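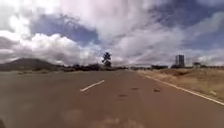
Brellham Road, the Long Way

Su-bin and I finally did the drive we'd been talking about since March -- 214 miles of two-lane, windows down, no plan past lunch! I love how the pavement goes kind of reddish-brown out there, and all that dry, straw-colored grass by the shoulder. Flat, flat, flat. If you're going, fill up before Brellham and bring more water than you think (we split one bottle, never again).

Recent galleries
Plotimness in the rain
Olaia's garden, 14 pictures
Back roads with Bonifacio

Contact | © 2021 Trinidad Sotomayor | Back to top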